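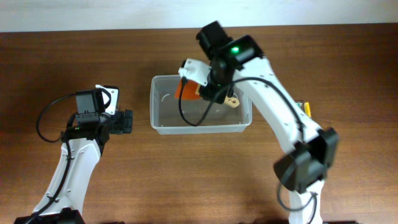

Recording a two-arm tub task by teleoperation

This page covers recording demonstrations for the tub task on a two-arm Orkano bench, using a pair of leader arms and the Julta recorder. It assumes both follower arms are bolted down, calibrated and visible to the recorder. If they are not, work through the Shemweta bench setup page first.

The task is short. One arm puts a small object into a clear plastic tub while the other stays open next to the rim, ready to steady the tub if it moves. The second arm often does very little, and it still has to be driven properly, as its joint positions are recorded in every episode.

Before you start

Set the tub between the two arms with its long side running left to right. Both grippers should reach the middle of it without either elbow going fully straight. Put the objects on the table where the operator can see them past the arms. Leave some variation in where they lie, but keep them all within reach of the right arm.

Check the cables. Each follower needs a loop of slack at the wrist and another at the elbow. Drive each arm through its full working range by hand, with the motors off, and watch the loops. A loop that hangs into the tub is acceptable if it does not catch on the rim on the way out.

Power up the followers and wait for the wrist lights to turn green. On our benches a wrist that stays dark has usually lost its bus connection.

Matching the leaders to the followers

1. Hold both leader arms in the rest pose.
2. Start Julta in mirror mode with recording off.
3. Wait 3 seconds for the followers to move to the leader pose. Keep your hands still during this time.
4. Open and close each leader grip fully. The follower jaws should track without a visible lag.
5. If one jaw stops short, run the grip calibration again for that side only.

Recording an episode

1. Bring the left gripper to the left edge of the tub, open, with the jaws pointing inwards. Do not touch the wall.
2. Press the pedal to start the episode.
3. Move the right gripper to the object and close on it. Squeeze the leader until the jaws stop moving, then no further. Extra grip shows up in the data as motor load and heats the servo.
4. Lift clear of the rim before moving across. Come in over the right side of the tub with the wrist high and the jaws hanging down.
5. Lower the object inside the rim. Pause, then open the jaws.
6. Raise the right arm straight up and return both arms to rest.
7. Press the pedal again to close the episode.

Thin flat pieces are harder than blocks. Grip them near one corner and let the rest hang free - a piece held across the middle tends to turn when it meets the tub wall.

If the tub slides, close the left gripper on the rim and carry on. Corrections of this kind are worth keeping. If an object falls outside the tub and out of reach, discard the episode from the Julta menu and reset.

How many to record

A set is 40 episodes. Change the starting position of the object each time and shift the tub slightly between episodes. Stop for a rest after episode 17, or sooner if your movements become jerky. One operator should record the whole set.

Checking the set

Replay 3 episodes on the followers with the tub in place and nobody holding the leaders. Keep a hand on the stop button. The right gripper should clear the rim each time. If it clips the wall in replay but did not during recording, the base has probably shifted, and the bolts need checking before any more data is taken.

Export the set with the Sterkemeck profile selected. Other profiles drop the left gripper channel when it stays open for a full episode.

Last revised 20 June 2021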